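New practice note asks for simulated trials to be reported like real ones

27 April 2022

Skultavico has published a practice note on how companies should report tests of robot grippers that are done in simulation. The note is free to download and replaces the short guidance sheet that members used before. It applies to sorting, packing and small-parts handling.

The main rule is simple. A result from a simulated cell must be marked as simulated everywhere it appears, also in sales material and in tables where it stands next to results from a real cell. The two kinds of result may not be added together to make one success rate.

The note was prepared with two member companies, Bramstead and Femetti, which compared their test records from the last years. According to the introduction, the records were difficult to compare. One company counted a trial as passed when the part left the table. The other counted it only when the part was released in the correct place.
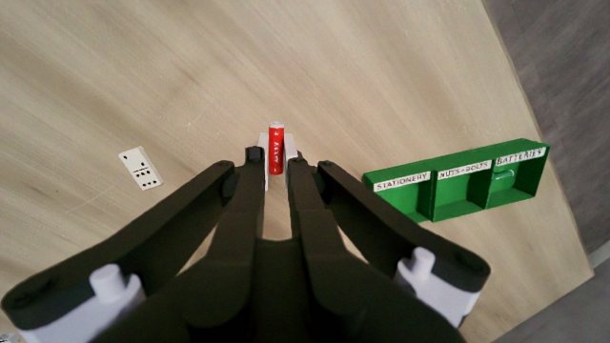 The definition of a passed trial takes up most of the second chapter. A trial must now have a written start state, a written goal and a written end state, and all three must be fixed before the first run. The goal must name the place where the part belongs. For a task such as putting an upright red AA battery into the compartment labeled BATTERIES, and leaving alone the ones labeled STATIONERY and NUTS+BOLTS, it is not enough to write "battery sorted." The report must say which compartment was the target, and a part released into a neighboring compartment is a failed trial. Objects that do not belong to the task, for example a domino lying on the same table, must be listed in the start state too, and it must be recorded if the gripper touches them.

The third chapter is about numbers. A success rate may be published only when it is based on at least 300 trials with the same software version. Trials that were stopped by an operator must stay in the total. In the comparison work the authors looked at 1,621 simulated trials and found 122 that had been stopped and then left out of the reported figures. The note does not say which company they came from.

Some members asked for a fixed ratio between simulated and real trials. This was not accepted, and the note only recommends that a company repeats a part of its simulated trials on real equipment before it makes a claim about a product.

Quintela, which runs a shared test hall for smaller firms, has said it will use the new report form for all bookings. Members can send comments on the text to the Skultavico office in writing. Reports that were finished before March do not have to be changed.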